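Flestavel Forum > Display and Props > Storage and Handling

Thread: Wire gauge in long artificial tulip stems

zshboul
Stems on our yellow tulips droop once they go in a tall vase. The core wire stops 9 cm short of the bloom. Has anyone sleeved the upper part, or is it easier to replace the whole stem?

nadege_b
Replace. Sleeving leaves a visible step under the leaf collar. Also check how they are stored. Upright in a bucket, the heads pull the stem over within a month.

j.sison
Disagree on replacing. We had 330 stems to fix in December and sleeved all of them with 2 mm tube. The step sits behind the leaf if you slide the collar up first.

nadege_b
It depends on the leaf. Narrow leaves won't cover it.

zshboul
Collar on mine is glued.

j.sison
Warm water, then twist. Don't pull.

widadf
Storage matters more than the repair. Lay them flat, bloom supported, leaves folded along the stem. Ribbed glass is also worth trying for the tall bunches, as the stems sit in the grooves and don't slide around the rim.

nadege_b
Agree on flat. Not convinced by the ribs.

zshboul
Sleeved two last night with the collar moved up. Both hold. Sorting the rest flat on the table by color before I do any more, tall reds stay in the vase for now.
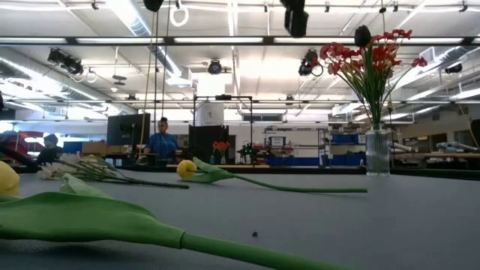

Will order the 2 mm tube on Wednesday and report back on the glued collars.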